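Questions from staff about the gripper work at Girnumex

Girnumex has begun introducing assisted handling at its service counters and seating areas, together with the supplier Zonis. The answers below are intended for everyone employed at the Lund and Skotberg sites, including temporary staff. They replace the notice that was sent round in May.

### Why is the company doing this?

Clearing, restocking and putting furniture back in order take up a large share of each shift, and much of it is done late in the day when teams are at their smallest. The company wishes to find out which of these tasks a machine can take on. Staff who do the work now are being asked to show how it is done, using a hand-held gripper.

### What does taking part involve?

A participant holds the gripper and carries out ordinary tasks with it, such as moving a bottle along a counter or picking up a small item. The movements are recorded and passed to Zonis, where they are used to train the handling software. Each session lasts 30 minutes, and no one may do more than two in a shift.

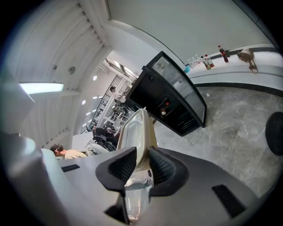
*Prepared by the Workplace Change Office, Girnumex, for staff at Lund and Skotberg*

The two fingertip pads face each other and have a textured inner surface. Participants should keep their own fingers clear of the gap between them and should report a damaged pad to the shift lead before going on.

### Is it compulsory?

No. Sessions are open to all staff who have completed the safety briefing, and a refusal is not noted on any personal record. Anyone who has agreed to take part may withdraw at any time — the shift lead only needs to be told so that the rota can be changed.

### Are participants paid for the time?

Sessions take place within paid hours and count as normal work. Where a session runs into a break, the break is moved and not shortened.

### Will jobs be lost?

The company has agreed with staff representatives that there will be no redundancies as a result of this work during the trial, which runs for 9 months. It would be wrong to promise that duties will stay the same. Evening clearing is expected to change first, and staff on that shift will be offered training in machine supervision or a move to customer service. Any change to a contract will be discussed with the person concerned before it is made.

### What happens to colleagues who appear in a recording?

The gripper carries a camera, and people nearby may be recorded. Recordings are not used to measure speed, attendance or conduct, and managers have no access to them. A colleague who does not wish to appear may ask for the session to be held elsewhere or at another time.

### How much material is needed?

Zonis has asked for 600 sessions from Lund and 700 from Skotberg. These are totals for each site, and there are no targets for individuals or teams.

### The gripper is heavy on the wrist. What should be done?

Stop and put it down. Participants who feel strain should enter it in the accident book, even if it passes quickly, and should not begin another session that day.

### Where can further questions be sent?

Questions may be handed to a shift lead or left in the box by the staff entrance at either site. Written replies are added to this page at the start of each month.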